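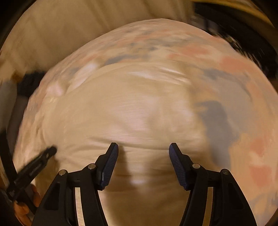
Beige piece on top of the blotchy print.

August 3, 2011

Folding day. I had meant to be cutting the second batch of Pondevura panels by now, but the shelf under the window had reached the stage where pulling out one cloth brought down four others, so the morning went on that instead.

Started with the print, the peach and salmon and grey one that looks like a wall somebody gave up on painting. It went down flat first as a base for everything else. I still think it is the ugliest thing we own and it is still the best thing to fold on, as it shows up pale cloth without making your eyes ache. The plain white sheet we used in June was hopeless for the beige. I kept losing the edge and folding in a bit of sheet with it.

The beige has a slight gloss, so it slides. Anyone who has folded lining fabric will know the routine: get one corner where you want it, go round to the far corner, come back and find the first has wandered off. Tried three ways.

1. Long edges together, then in half, then in half again. Fine on the table, came undone the moment it was lifted. Looked like washing.

2. Thirds, then rolled from the narrow end. Held nicely, but the roll will not sit on the shelf with the flat stuff and ended up on the floor twice. I suppose a shallow box would cure this. We have no shallow box.

3. Thirds the long way, smoothed out from the middle with the side of the hand, then folded in towards the centre from both ends and closed like a book. Slow. Stayed shut when carried across the room and put down again, which is more than I can say for my own attempts at the fitted sheet.

Going with 3 for anything shiny. Matt cottons can have 1, they don't care.

Note for whoever does the next lot: smooth BEFORE the last fold. If you try to press the air out afterwards the top layer creeps over the lower one and you get a lip along the front. I did this on the first go, decided it was good enough, looked at it over a cup of tea and did it again.

Ironing: only the Dinenness cotton, which arrived creased like a road map. Cool iron and a cloth between for the beige if it ever needs it. I did not try it. The label has been cut out, so what it is made of is anyone's guess, and mine was "something that melts".

Measured the Sastry remnant while the tape was out. 218 cm along the selvedge, which contradicts the tag (400) quite cheerfully. Either a good deal has been cut off without anyone writing it down, or the tag belongs to another piece. Have crossed out the number on the tag and written the right one underneath. Please, please write on the tag when you cut. The pencil is tied to the shelf. It was tied there for this purpose.

The shelf itself, left to right now: matt cottons, then the Dinenness, then shiny things, then a gap for the print when it is not being used as a tablecloth. Scraps under 19 cm go in the bag and not back on the pile "in case". I found one folded very neatly inside another and suspect myself.

Pins: swept under the long table, got a good handful, trod on one more afterwards in my socks. Magnet wanted.

Afternoon partly lost to the Nillora thread, which was meant to match the beige and matches it only after dark. In daylight it goes green. Put it with the print, where it will not be noticed among everything else going on there. Will ask for a card of the warmer shades before ordering any more.

Still to do
- cut Pondevura panels, 6 of them, wrong side up this time
- find out where the other tape measure lives
- new label for the beige, even if it only says BEIGE, SLIPPERY
- try fold 3 on the curtain lining, might be too long for the table

Left the print out on the table overnight. Don't put mugs on it.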